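The colonel's driver rang at ten to five in the morning to say he was already outside, and would I like the heater on. I hadn't packed. I'd been told six, I'd believed six, and I came down the guesthouse stairs with one boot laced and my toothbrush in my shirt pocket, which is how I met Colonel Kanyarat Onsri, who commands the engineer regiment at Khamphan and was sitting in the front passenger seat eating a boiled egg.

"You're the magazine," she said, and handed me one. It was a very good egg.

I'd asked to follow a commander's inspection tour because I'd read so many write-ups of them and never believed one. You know the sort. The commander arrived, was received, was briefed, expressed satisfaction and left. I wanted to know what went on between the commas! It took from September until the rains had properly finished to get permission, and then it all came through in a single afternoon, with a list of things I couldn't write about (radio frequencies, the layout of the fuel store, the names of two bridges) and a note telling me to bring a hat.

The regiment keeps 4 squadrons strung out along the hill road, and the colonel gets round all of them before the end of the year. Their job up there is mostly roads. I'd pictured mine clearance and pontoons, and they do train for that, but the road from Khamphan to the forward post at Tidasar slips down the hillside every wet season, and somebody has to dig it out so that rations, fuel and the school bus can get through. The school bus came up in conversation far more often than I'd expected.

We stopped first at a bridging yard, where Major Chaiwat Wongsuwan had his people drawn up in the half-dark. I'd braced myself for a long parade. It lasted as long as it took the colonel to walk down one rank and back up the other, and then she said "Right, show me the lorries" and everyone visibly breathed out. She climbed under one. I mean properly under, on her back, on gravel, in the uniform somebody had ironed for her the night before. She came out holding a split pin and gave it to the major without a word, and he put it in his pocket without a word, and I have thought about that split pin a good deal.

The briefing came afterwards, in a long room with a map under a sheet of plastic. Briefings are slow. There were slides about culverts. But I started to enjoy it once I'd worked out that the colonel already knew nearly everything on the slides and was listening for something else. She let a young captain go through a whole table of plant and machinery, then asked him which of his drivers hadn't had leave since the new year. He knew. He gave her the names straight off, and she wrote them down, and that was the first thing all morning she'd written down.

"He can look up a culvert," she told me in the car.

After that the road gets serious. It's 37 kilometres from the yard to Tidasar and it took us most of the day, with a stop at the big slip, where Sergeant Kamonchanok Nakpan runs the digging. I liked her enormously. She'd been on that bend for 2 seasons and talked about the hillside as if it were a difficult uncle. The drainage they'd put in above the road was her idea, she said, then she said it was the whole troop's idea, then she went back to its being hers. Her corporal, Chalerm Saithong, showed me how to read the cracks at the top of a slope and let me have a go with the level. I got it wrong. He was kind about it – kinder than the colonel, who laughed out loud.

Lunch was rice and a sour, fiery soup out of the back of a truck, and this was where the complaints came out. Boots, mainly. The new issue is stiff at the ankle and there'd been a lot of blisters. Post was slow. The generator at the lower camp, a Treser, was older than most of the people who had to start it, and could something please be done? The colonel didn't promise a generator. She said she'd ask, and she said who she'd be asking and when they could expect to hear, and I noticed people seemed happier with that than they might have been with a yes. Someone's brother had written from Denia about the beaches, and the letter went round the truck with a lot of groaning.

We lost the light on the last climb. The driver took the hairpins in first gear and didn't speak for an hour, and neither did we.

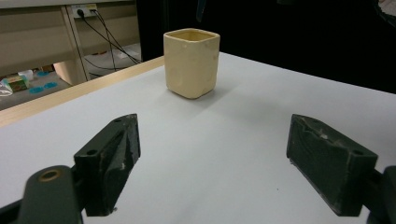
**Tidasar, Thu 5 December**

I slept in a room with a stove and woke to shouting, which was only volleyball. The post sits on a saddle with the wind coming over it from both sides, and by seven they'd already had a match and were arguing about the score.

Captain Wanpen Rattanakul commands up here. She is brisk and funny and has a cold that she says arrived with the posting. Her tour of the place was the best hour of the trip: the cookhouse, the dog, the water tank they'd lagged with old blankets, the clinic that opens to the village in the mornings. There were 200 people at the last clinic day, she told me, and one of them brought a goat. The goat was seen to.

The colonel spoke to everyone at nine, outdoors, with her hat held on. I'd expected the big speech here if anywhere. She thanked them for the road. She read out the leave dates, all of them, name by name, while the wind tried to take the paper off her, and there was a cheer for each one and a huge one for the cook. Then she asked if there was anything else, and a private at the back asked about boots.

I've got the official account of the visit beside me as I write. It's four lines long. The commander arrived, was received, was briefed on the state of the route and expressed satisfaction with the work of all ranks. It's perfectly accurate. The boots, I'm told, are being looked into, and Captain Rattanakul has sent me a message to say that the drain above the bend is holding and the dog has had puppies.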